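Support > Resolved tickets > Heating and hot water > Ticket 2377

Print this page | E-mail this page

Ticket 2377: Lukewarm shower, fine at the kitchen sink

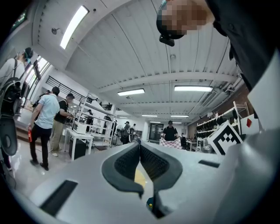
Good morning, and thank you for taking this on. I've read through the other hot water tickets on here and none of them quite match ours, so please forgive me if I go on a bit. We have an Ovard tank heater, the tall 50 gallon one, down in the basement of our house in Bisberg. It has been a faithful old thing and I'm fond of it. Since the start of July the upstairs shower has been going lukewarm after a minute or two, and it stays that way however far I turn the handle. The kitchen sink, meanwhile, runs so hot I can barely rinse a spoon under it.

What I've tried so far: I turned the heater dial up one notch and waited overnight. No change upstairs, and the kitchen got hotter still, so I turned it back down. I took off the shower head and soaked it in vinegar, which made the spray much nicer but did nothing for the temperature. I also ran the bathroom sink by itself, and that one gets properly hot.

Status: Open, waiting on support

Reply from the support desk, 9:40 a.m.

Hello, and please don't apologize, a long ticket is a pleasure to work from. You've already ruled out a good deal for us. If the kitchen and the bathroom sink both run hot, the tank is very likely doing its job and I'd leave the dial where it is. I would look at the shower valve next. Could you tell us the make, and whether there's a number stamped on the trim plate behind the handle? It's often at the bottom, where the soap collects.

Customer, 1:15 p.m.

It was under the soap, just as you said! The plate says Roussel and then 2051. The handle is the single kind that goes from off, through cold, and around to hot. I should add that we had the bathroom tiled this spring and the handle was taken off and put back on for that — I hadn't thought of it until I was kneeling there with a toothbrush.

Reply from the support desk, 2:05 p.m.

The tiling is a very good clue. Behind that handle is a plastic ring with teeth, called the limit stop, and it decides how far toward hot the handle can travel. If it goes back on a few teeth over, you get just what you describe. To check it:

1. Turn the shower off and lay a towel over the drain so no screws go missing.
2. Loosen the small screw under the handle and pull the handle straight toward you.
3. Take a picture of the ring before you touch it.
4. Slide the ring off, turn it one tooth toward hot, and push it back on.
5. Put the handle on and run the shower for two minutes.

Please move it only one tooth at a time, and check the water with a kitchen thermometer. We'd like to see it a little over 100 degrees and comfortable. If the ring makes no difference, the cartridge may be worn, and the Fastix puller is the tool to borrow for that.

Customer, 6:30 p.m.

Two teeth did it! The thermometer climbed past 100 and I stopped there. I've had a long, lovely shower and washed my hair twice for the fun of it. I never needed the puller. Thank you so much for your patience with me.

Status: Resolved. Cause: limit stop refitted in the wrong position.

Contact the support desk | Copyright Bisberg Home Heating Support | Back to top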